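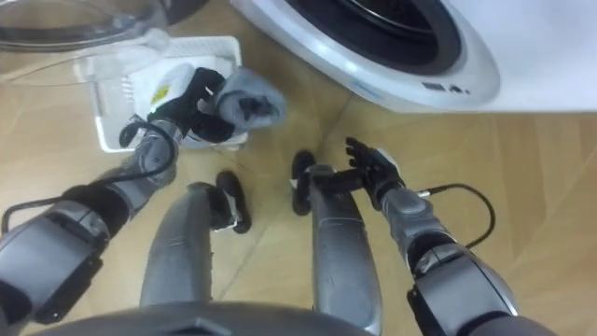
Recording laundry demonstrations with a two-camera setup

These notes cover how to collect loading and unloading episodes on a humanoid for training a policy. They assume the robot is already calibrated, the teleop link is working, and you have the recorder (we use Trarent) installed on the workstation. If you have only done tabletop tasks before, read the section on framing first. Laundry takes the robot through a lot more height than a table does.

What you need

A washer with a front door, a plastic basket, a bin for spare items, and a set of small garments. Start with socks. Add towels and shirts once your operators can finish a sock episode without stopping. You need one operator and one person on the floor with a hand on the stop button. Do not run with one person.

Step 1. Set the basket

Put the basket on the floor where the operator can see all of its rim through the head camera when the robot looks down. Keep it clear of the path of the door. Move it a little between episodes so the policy doesn't learn a single spot. Genivaldo Honorato marks the outer limits with painter's tape and then pulls the tape up before recording. Leave no tape on the floor during an episode.

Step 2. Check both views

Open the head camera and the fixed camera side by side. Have the operator look down at the basket, then up at the drum. In the head view you want the hand, the garment and the rim visible together at the moment of grasp or release. In the fixed view you want the drum opening, the basket and at least the near arm.

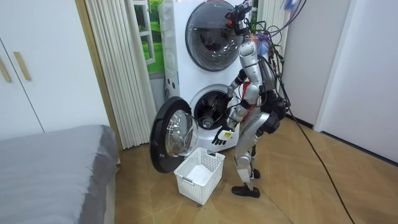 Fixed camera view. The lower door is open, with the basket on the floor below it.

The far arm will often be hidden behind the body in the fixed view. That is acceptable as long as the joint log is complete. If the near hand is hidden as well, move the camera before you record anything.

Step 3. Deal with the cables

Look at the slack along each forearm and behind the robot. Lower the arm to basket height and raise it again, watching for a loop that could catch on the basket or the door. Route the floor cable away from the side where the safety person stands.

Step 4. Record

1. Press record and wait for both camera lights in Trarent to turn green.
2. Hold still for 5 seconds.
3. Pick up one item and move it. One item per grasp.
4. If you drop it, pick it up and keep going. Do not stop the recording.
5. Bring both hands clear of the drum and the basket, then press stop.

Dropped items and second tries are useful, so keep them. Collisions are a different matter. If the robot hits the door or the machine, stop, tag the episode "contact" and check the hand before the next one.

Step 5. Label

Write the label right after the episode, while the operator still remembers it. Use the short form: item, color, hand, from, to. For example, "sock, gray, left, basket, drum". If the item is bunched up and you can't tell what it is from the video, go by the item list. Kacper Kołodziej wrote the label checker and it will reject anything without a hand field.

Step 6. Review

Our October set had 1,314 episodes. After review we kept 672. Most of the rejects came from one camera dropping out partway through, and a quick look at the first 100 would have caught it. Now we review every batch on the same day. Asnakech Dinsa watches the fixed view at double speed and opens the head view only when something looks off.

Reject an episode if:
- either video is shorter than the joint log
- a person reaches into the work area
- the label names the wrong hand
- the garment is out of both views during the grasp

File names

Use task, operator initials, then the episode number. Don't put the date in the name. The recorder already stores it in the header, and two formats in one folder breaks the Emia import script. Send import errors to Radomir Stoyanova with the full log attached.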